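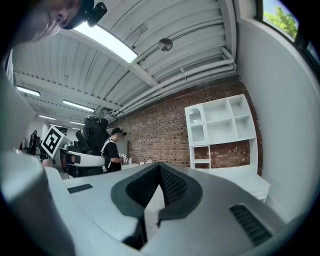
Granström, 19 Nov 2018

Our report looks at how the Wurkska Secretariat, a joint office for trade and cultural exchange, picks its leader. We read 138 pages of council minutes and sent questions to 40 former staff members. 15 answered.

Print this page

The post rotates between member governments, and most past heads were career diplomats.

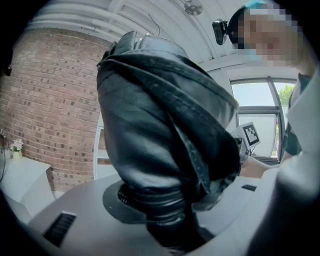
Sverre Boström wrote to us that the rotation keeps small members interested but leaves each new head too little time to learn the budget. Two other replies said the same. We did not get the budget files we asked for in September.

E-mail this page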